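Closing Down an Old Account Safely: Our Walk-Through Checklist, With Comments

Every so often one of the online services we've all been using for years announces that it's going away, or gets bought, or writes to say that some of our information may have been seen by people who shouldn't have seen it. When Durkino sent its letter in July, we had 360 members with profiles on it, and most of them had forgotten they ever signed up. So we sat down and wrote out the checks we'd like everyone to do, with the comments we found ourselves making over and over on the phone. Print it if you like, and tick things off in pen. Take it slowly and have something to drink nearby.

SECTION A. BEFORE YOU TOUCH ANYTHING

[ ] A1. You can still sign in.
Comment: Try it on a computer first, since the phone apps tend to stop working early. If you've lost the password, use the reset link on the sign-in page itself. Please don't use one that came in an email, however nice the logo looks.

[ ] A2. You know which email address the account is tied to.
Comment: This caught more people than anything else on the list. Many of us joined with an address from an old job or an internet company we left ages ago. If you can still change it, change it now and wait for the confirmation before going on.

[ ] A3. The closing notice is real.
Comment: Go to the company's own site by typing the address and look for the same announcement there. We've had 2 fake Durkino notices forwarded to us so far, and both of them asked for a card number. A service that's shutting down has no need of your card.

SECTION B. SAVING WHAT'S YOURS

[ ] B1. Full download requested.
Comment: Look under Settings, then Your Information. The file can take a day or more to be put together, so do this step early and come back for the rest.

[ ] B2. Download opened and looked through.
Comment: Do open it! A folder that's sitting on your desktop may still be half empty. Check a few photos from the first year and a few from the last, and read one or two old messages all the way to the end. Captions usually come in a separate file from the photos, which is a nuisance, but they are there.

[ ] B3. A second copy kept somewhere else.
Comment: A thumb drive in a drawer is fine. So is a storage account, as long as it isn't run by the same company.

[ ] B4. Contacts written down.
Comment: Names and birthdays often don't come across in the download. If there's a cousin you only ever talk to on this one site, send a note today and ask for an email address.

SECTION C. WHO ELSE CAN GET IN

[ ] C1. Connected apps reviewed.
Comment: Nearly every account we looked at had a quiz or a game from years back that could still read the friends list. Remove all of them. If you use Skalel for your calendar, it will ask you to sign in again afterward, and that's perfectly normal.

[ ] C2. "Sign in with" links replaced.
Comment: This is the one to be careful about. If you've been getting into Sukatow with your Durkino button, you need to give Sukatow its own password before you delete anything. Do it the other way around and you'll be writing to their help desk, which took 6 days to answer us.

[ ] C3. Old devices signed out.
Comment: The list of devices can be a bit of a museum. Sign out of everything except the one you're sitting at, including the tablet you passed along to the grandchildren.

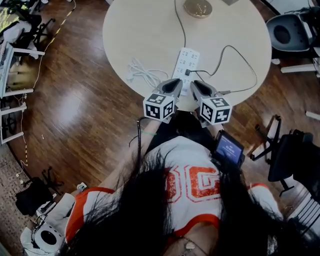
[ ] C4. Password not used anywhere else.
Comment: If the same password opens your email, change the email one first and then work your way down through banking and shopping. Three unrelated words strung together make a good password and are a lot easier to remember than a jumble. Writing them in a notebook at home is all right with us — we know opinions differ on that.

SECTION D. CLOSING AND CHECKING AFTERWARD

[ ] D1. Account deleted, and not just switched off.
Comment: The two buttons sit right next to each other, and the friendlier-looking one only hides your profile. You want the one that says "delete permanently."

[ ] D2. Confirmation email saved.
Comment: Keep it for at least 3 months. If your name turns up somewhere later on, you'll be glad to have the date.

[ ] D3. Your name searched.
Comment: Wait a few weeks and then look yourself up. Search results hang on to old pages for a while, so a leftover link that leads nowhere is nothing to lose sleep over.

[ ] D4. Email watched for odd messages.
Comment: Expect more junk than usual. Anything that claims to know about your old account and wants you to hurry should go straight in the trash.

Remarks from the last round: B2 was skipped most often, and A2 caused the most phone calls. The Vigfúsdóttir reading room has printed copies in large type by the front desk, and the computers there may be used for any of the steps above. Remember to sign out when you leave.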